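Bruvard apresenta a mesa Ukon, com tampo branco liso e pés que se tiram sem ferramentas
Comunicado de imprensa
5/4/26
Para divulgação imediata

Olá a todos! Sou a Denise Tunstall, trato da linha de mesas na Bruvard e desta vez pedi para ser eu a escrever o comunicado, porque ando com a Ukon na cabeça desde novembro e já não há paciência lá em casa para me ouvir falar de tampos. Aqui vai, então: a Ukon é a nossa nova mesa de trabalho, já pode ser encomendada e chega às primeiras lojas com uma tiragem inicial de 2.000 unidades.

A ideia começou numa conversa com a Ketsara Tanasarn, que desenhou connosco a estante Boonchu (quem nos segue há algum tempo lembra-se dela, a das prateleiras inclinadas). A Ketsara queixava-se de que todas as mesas que via tinham alguma coisa a mais: um friso, um veio a imitar nogueira, um buraco para os cabos mesmo no sítio onde pousamos o braço. Ela queria um tampo branco e mais nada. Eu, confesso, torci o nariz. Achei que ia parecer uma mesa de cantina! Depois veio o primeiro protótipo, ficou duas semanas na sala de montagem e comecei a arranjar desculpas para ir lá trabalhar.

O branco deu-nos mais trabalho do que o resto da mesa toda. Há brancos que puxam para o azul e fazem parecer que estamos na sala de espera do dentista, e há outros que ao fim da tarde ficam cor de manteiga. O Jérémie Jacquet, responsável pelos acabamentos, mandava-nos amostras com números escritos a lápis no verso, e a escolhida foi a 173. Ainda tentámos arranjar-lhe um nome bonito para o catálogo, mas toda a gente na oficina continuou a dizer "o cento e setenta e três" e assim ficou, em letra pequenina na etiqueta.

Uma coisa que eu não esperava era gostar tanto dele para trabalhos pequenos. Parafusos, botões, peças escuras, um fio de linha que caiu - vê-se tudo. Quem repara coisas em casa sabe o que é passar um quarto de hora à procura de uma anilha numa mesa com veio de madeira. O mesmo vale para quem fotografa objetos para vender, para quem costura e para os meus sobrinhos, que perdem peças de puzzle com uma facilidade impressionante.

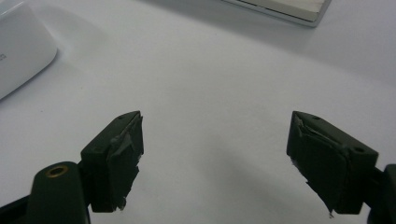 O tampo branco da mesa Ukon, no acabamento 173.

E agora as medidas, que é sempre o que me perguntam primeiro. A Ukon tem 70 centímetros de profundidade e vende-se em dois comprimentos, um para escritório e outro mais curto, pensado para quartos e cantos de cozinha. São 4 pés, que se enroscam à mão. Experimentámos uma versão com chave sextavada incluída e toda a gente a perdia, eu incluída, de modo que desistimos da chave. Para mudar de casa, desenroscam-se os pés, guardam-se no saco de pano que vem na caixa e o tampo vai ao alto no carro.

Quanto à limpeza, pano húmido e um pouco de detergente da loiça chegam para o dia a dia. Para marcas de borracha ou de lápis recomendamos uma borracha branca das escolares, com calma, e depois o pano outra vez. Esfregões abrasivos, por favor, não! Se cair café, limpem quando der jeito, mas não deixem a chávena a fazer roda durante o fim de semana inteiro.

A Chanida Bunnag, que tem um ateliê de restauro de brinquedos em Branthorpe e usou uma das mesas de teste durante o inverno, mandou-nos esta mensagem, que reproduzo com autorização dela: "Tinha medo de a estragar nos primeiros dias e punha jornais por cima. Depois tirei os jornais. Agora tenho a mesa virada para a janela e a antiga foi para o corredor, onde segura as plantas." Pedi-lhe uma frase mais comercial e ela disse que não tinha.

Sei que há quem prefira madeira à vista, e também a temos - a linha anterior continua em catálogo e não vai a lado nenhum. A Ukon é para quem quer uma superfície clara, lisa, onde o trabalho que lá está em cima se veja bem. Para já só existe em branco. Perguntam-me muito pelo verde, e a resposta é que o Jérémie tem amostras na gaveta, mas não me deixa prometer nada.

As encomendas fazem-se nas lojas habituais e diretamente na Bruvard. A entrega em casa inclui a subida das escadas, coisa que na estante Boonchu não acontecia e de que ouvimos falar bastante (com razão, as caixas eram pesadas). Os pés suplentes e o saco de pano também se vendem à parte, e quem quiser ver o branco à luz da própria casa pode pedir uma amostra do tampo antes de decidir. Eu pediria, porque os ecrãs enganam muito nestas coisas.

A mesa vai estar montada no nosso espaço de Branthorpe, logo à entrada, e podem sentar-se, escrever, desmontar os pés e voltar a pô-los. Levem as vossas coisas, se quiserem experimentar a sério: uma máquina de costura, o portátil, aquele rádio que anda por arranjar.

Contactos para a imprensa
Su-chen Lo, comunicação, Bruvard
Pedidos de amostras do tampo, fichas técnicas e marcação de visitas ao espaço de Branthorpe: falar com a Su-chen, que responde mais depressa do que eu.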